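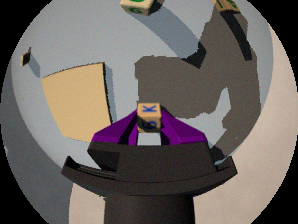
How long should a kitchen table last?

Longer than the people who buy it, according to most of the repairers we spoke to, provided the joints can be taken apart and glued again.

Ettore Mazza runs a repair shop called Cocco on the ground floor of an old dairy. He takes in up to 200 tables a year and sends most of them back to the same kitchens. The usual complaint is a wobble. Owners tend to blame the floor, put folded card under one leg and live with it until a joint opens.

"They come in when someone has leaned on it and heard a crack," Mazza says. "By then it's two days of work. A year earlier it was an hour."

His method is slow. He knocks the frame apart with a rubber mallet, scrapes off the old glue, fits a thin shaving of wood where a joint has shrunk, and clamps it all overnight. Tops get less attention than people expect. He will fill a burn if asked, but he leaves ring marks and knife cuts alone — many customers want them kept.
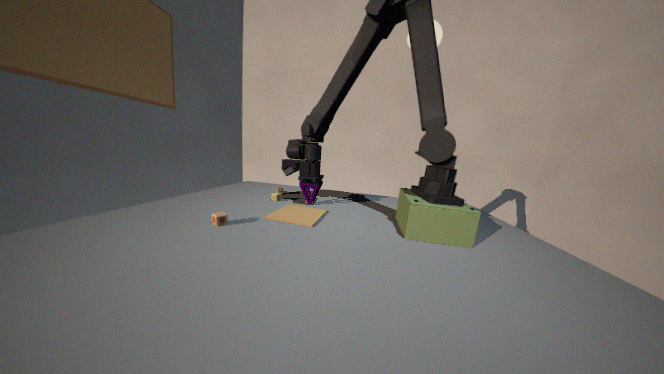
A pale gray-blue tabletop, with a green base at its right side.

Furniture sellers have started to take notice. Kokis, a small maker that sells mainly by mail, now ships its dining tables with bolts at each corner and a printed sheet on how to tighten them. Turkent, a larger rival, went the other way a few years ago and glued everything. It plans to bring back a bolted frame in December.

Price is still the sticking point. A full rebuild at Cocco costs $438, and a new flat-pack table can be had for less. Mazza doesn't argue with customers who choose the new one. He does ask them to leave the old one with him for parts, and the back room is stacked with legs, rails and drawer runners sorted by height.

For those who want to try it at home, the Demow adult school offers a six-week evening class starting Tue 19 October. Students bring one piece of furniture small enough to carry up the stairs. Clamps and glue are provided.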